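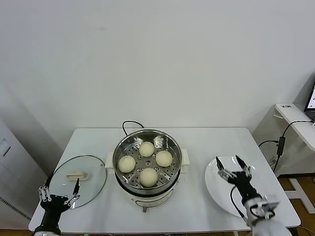 电蒸锅与四个淡黄色面点，白桌上另有玻璃锅盖和白色圆盘。

轮辋里的热量：一套制动导风管如何改变长距离胎压

03/02/2022

单一车型系列赛的技术规则通常把空气动力学套件、变速箱齿比和发动机标定全部锁死，留给车队的调校项目集中在悬架几何、减振器和胎压上。Keltthorpe赛道的冬季测试增加了一个变量：制动导风管的进口挡片。规则允许车队在三种开度之间选择，并允许前后轴使用不同开度。Owino车队在测试中把大部分跑动时间给了这一项，速度表上的排名因此没有多少参考价值。

挡片的直接作用是调节流向制动盘的冷却空气。间接作用出现在轮辋上。制动盘位于轮辋内侧，散出的热量有三条去路：随气流从轮辐间排出，经轮毂传导到轴承和立柱，或者以辐射和对流的形式加热轮辋内壁。第三条路径最终会改变胎内气体的温度。轮胎容积在行驶中变化很小，气体温度上升，压力随之上升，两者的关系接近线性。制动系统因此成为胎压管理的一部分。

Keltthorpe单圈长度4000米，重刹车区集中在前半圈，后半圈以中高速弯为主。制动盘在前半圈吸热，在后半圈散热，温度曲线呈锯齿状。轮辋的热容量大得多，对单次制动几乎没有反应，只跟随多圈平均值缓慢上移。车手在出站后的前几圈感觉到的前轴反应迟钝，多半来自胎面温度不足；长距离后段的前轴推头则常与胎压过高、接地面积减小有关。两种现象在方向盘上感觉相近，处理方法相反。如果只凭车手的口头反馈调整，很容易在错误的方向上走一整天。

测试中最长的一段连续跑动为27圈，前轴使用中等开度，后轴使用最小开度。车队在轮辋内壁贴了测温片，同时记录胎内红外温度、制动盘温度和胎压。数据由Vakeo软件汇总。该软件的用处在于可以把不同采样率的通道对齐到赛道位置而不是时间，这样同一弯角在各圈中的数值可以直接叠加比较。安全车或慢车造成的时间偏移不再影响读图，但油门和刹车操作变化造成的差异仍然保留，需要人工剔除。

结果显示，前轴胎压在长距离的前三分之一上升最快，此后斜率明显变缓。后轴上升较慢，却一直没有出现平台。工程组最初把原因归于后轮驱动打滑产生的胎面热量，随后对比轮辋内壁与胎面温度，发现后轴轮辋温度的变化领先于胎面。热量来自内侧，源头是开度最小的后导风管。换上中等开度之后，后轴胎压曲线提前变平，代价是第一圈的抓地力建立得更慢。

这一代价在正赛和排位赛中的分量不同。排位赛只取一圈或两圈，车队希望轮辋在出站时已经带有足够的热量；正赛则要求整段行程内的平均值落在工作窗口中。系列赛规则规定导风管挡片在排位赛开始后不得更换，于是只能折中。常见做法是以正赛为准确定挡片，再用出站圈的制动方式补偿排位赛：在直道上轻踩刹车并保持油门，使制动盘升温，热量在进入计时圈之前传到轮辋。操作过度会使制动盘表面在计时圈第一个弯就超出摩擦材料的最佳区间，踏板初段咬合力下降。

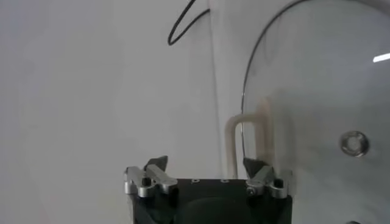
导风管的安装刚度是容易被忽略的部分。管道本身很轻，但它固定在立柱上，属于簧下部件，承受路肩冲击和高频振动。支架一旦松动，出口相对制动盘的位置就会偏移，同一挡片开度对应的实际流量随之改变，数据失去可比性。图中银色拉丝金属支架：轮廓经过多次弯折，转角加工成圆滑过渡，外端由一颗黑色螺钉紧固。圆滑的转角有利于降低应力集中，而把紧固件布置在外端，则便于扳手进入。Owino早先使用的是直角折弯件，裂纹始于折弯内侧，目视检查时被刹车粉尘遮住，直到拆下清洗才能看见。

Vadach提供的新支架改用加大的过渡圆角，并在管道与支架之间增加一层耐热垫片。质量有所增加，位置重复性更好。车队的检查程序同时作了修改：每次回站以划线标记确认螺钉没有转动，每个测试日结束后拆下一侧支架清洗并作渗透探伤，左右侧轮换。螺纹胶的选择也受温度限制，普通中强度型号在持续高温下会软化，立柱附近必须使用高温型号，拆卸后要彻底清除残胶再重新涂布。

流量测量方面，风洞条件与赛道条件的差别主要来自前轮转向和前车尾流。转向时，内侧轮的导风管进口部分进入前翼端板的分离区，外侧轮受影响较小。跟车时，两侧进口总压同时下降，制动盘平均温度上升，轮辋温度随后上升，胎压最后上升。三者之间的延迟决定了跟车策略。车手在尾流中连续行驶数圈后驶入干净气流，制动盘温度很快回落，胎压却还会继续走高。此时立即要求其全力推进，往往得不到预期的圈速。

Owino据此修改了车载提示。过去，仪表只在制动盘温度超过上限时报警；新的设置增加一项由轮辋温度推算的胎压趋势，以上升、平稳、下降三种状态显示，不显示具体数值。车手在比赛中没有余力解释小数点后的变化，工程师也不希望其根据单个传感器的瞬时读数改变刹车点。数值仍传回维修墙，由工程师结合轮胎寿命模型判断。

模型的输入并不复杂。起始胎压、环境温度、赛道温度、挡片开度和单圈制动能量构成主要部分。制动能量由车速差和车重计算，燃油消耗带来的质量变化逐圈修正。难点在于热传导系数。轮辋与胎圈之间的接触状态随侧向载荷变化，静态台架上测得的系数偏低。车队用长距离数据反推系数，并把标定时使用的气体统一为干燥氮气。压缩空气中含有水分，胎温接近100摄氏度时，水汽对压力的附加影响足以掩盖一级挡片开度的差异。

传感器的校准同样占用时间。胎压传感器随气门嘴安装，读数受轮辋局部温度影响；红外传感器测量胎内衬层表面，角度偏移后会扫到胎肩。车队在每套轮胎装配后进行静态比对，要求同轴左右两只传感器在同一恒温箱中的读数差处于制造商公差以内，超差者不装车。恒温箱一次只能容纳一套轮胎，校准顺序因而与当天的跑动计划绑定，临时更换计划常常意味着使用尚未比对的传感器。

左右不对称是下一阶段的课题。Keltthorpe右弯多于左弯，左侧轮胎承受更多侧向载荷，胎面温度较高。目前的做法是降低左侧冷态胎压，使两侧热态值接近。理论上也可以让左右导风管采用不同开度，减少左侧轮辋的热量输入，从而保留更高的冷态胎压，改善轮胎在前几圈的支撑。但两侧制动盘温度不同会造成摩擦系数差异，重刹车时产生横摆力矩，车手需要用方向修正。规则现行文本只写明前后轴可以不同，对左右是否必须一致没有表述，Owino已向赛会技术部门提交书面询问。

成本也在考虑之内。一套挡片价格很低，主要开支来自制动盘。开度过小会加快氧化磨损，开度过大则使盘温长期低于工作区间，摩擦材料转移层不均匀，引起抖动。两种情况都会缩短更换周期。以100分钟的连续跑动为一个检查单位，车队记录盘厚、盘面颜色和摩擦片剩余厚度，每个单位结束时测量同一圆周上的固定点。冬季测试的环境温度低，这组磨损数据不能直接用于夏季分站。

六月的高温测试将重复同样的项目，前后轴开度组合保持不变，仅调整冷态胎压。届时轮辋散热条件变差，中等开度能否继续让后轴胎压进入平台，需要用相同长度的连续跑动来验证。Vadach正在准备一种开度介于中等与最大之间的挡片，是否获准使用取决于零件认证的进度。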